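El Luvovum disputará en mayo un torneo amistoso en Brastmont con entrenamientos abiertos a la afición

El Luvovum cerrará la temporada con un torneo amistoso de cuatro equipos en Brastmont. El club ha confirmado hoy su participación, el calendario de partidos y los actos previstos con los aficionados durante la estancia del primer equipo en la ciudad. La expedición viajará con 24 jugadores y permanecerá allí 8 días.

El equipo se alojará junto al campo municipal de Lewis, donde se entrenará a diario. Los partidos se jugarán en el estadio de Brastmont. Completan el cartel el conjunto local y dos equipos invitados, cuyos nombres comunicará la organización cuando estén firmados los contratos.

Formato del torneo

Se jugarán dos semifinales, un partido por el tercer puesto y una final. El Luvovum se enfrentará al equipo local en la primera semifinal, el lunes a las 19:30. La segunda empezará al día siguiente a la misma hora. En caso de empate al término del tiempo reglamentario no habrá prórroga y se pasará directamente a los lanzamientos de penalti. Cada equipo podrá hacer hasta 8 cambios por partido, en un máximo de cuatro interrupciones, sin contar el descanso.

La plantilla incluirá a 6 jugadores del filial. Los futbolistas convocados por sus selecciones se incorporarán a los entrenamientos si sus federaciones lo autorizan. El cuerpo técnico dará la lista definitiva la víspera del viaje.

Entradas

El club dispone de 592 entradas para cada jornada, situadas en el fondo sur. Los abonados con la cuota al día tendrán prioridad de compra durante los tres primeros días, con un máximo de dos localidades por abonado. Las restantes saldrán después a la venta general en las taquillas y en la web del club. El precio es de 16 euros para adultos y de 6 euros para menores de 14 años. La entrada da acceso únicamente al partido del día indicado.

Las personas con movilidad reducida deben solicitar su plaza por correo electrónico a la oficina de atención al abonado. Su acompañante no paga.

Entrenamientos abiertos

Habrá dos sesiones a puerta abierta en el campo de Lewis, ambas a las 10:30. La entrada es libre hasta completar el aforo de la grada y las puertas se abrirán una hora antes. Al acabar cada sesión, varios jugadores firmarán autógrafos en la zona situada tras la portería norte. Se admitirá una prenda o un objeto por persona. El resto de los entrenamientos será a puerta cerrada.

La firma Eletti, patrocinadora de la gira, instalará junto al acceso principal un punto de venta con las camisetas de esta temporada y la equipación de entrenamiento. Se aceptará pago con tarjeta y en efectivo.

Actividades para familias

Las dos mañanas de puertas abiertas habrá también un espacio infantil en el recinto de Lewis, con circuitos de conducción de balón, porterías pequeñas y una zona de juegos para los menores de seis años. Los niños deberán estar acompañados por un adulto en todo momento. No es necesario inscribirse, salvo para los circuitos, que se organizarán por turnos de 16 participantes. 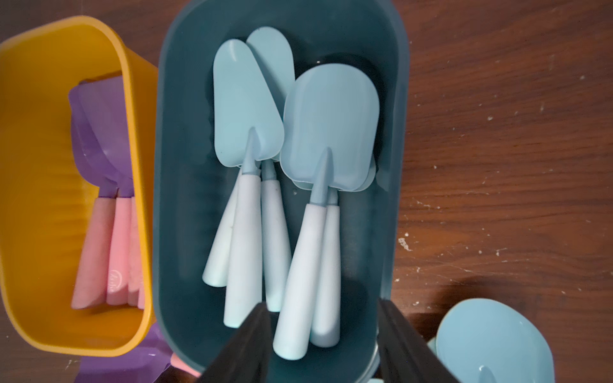

Desplazamiento de aficionados

El club fletará autobuses desde el estadio para la semifinal y para la última jornada. La salida será a las 14:00 y el regreso, media hora después del final del partido. Las plazas se reservan al comprar la entrada. No se permitirá subir con envases de vidrio, bengalas ni mástiles rígidos.

Acreditaciones de prensa

Los medios que deseen cubrir el torneo deben enviar su solicitud al departamento de comunicación del Luvovum, indicando el nombre del medio y si precisan plaza de fotógrafo, cabina de radio o posición de cámara. Las acreditaciones se recogerán en la puerta 6 del estadio de Brastmont desde dos horas antes de cada encuentro. Habrá zona mixta después de todos los partidos del Luvovum.

Departamento de Comunicación del Luvovum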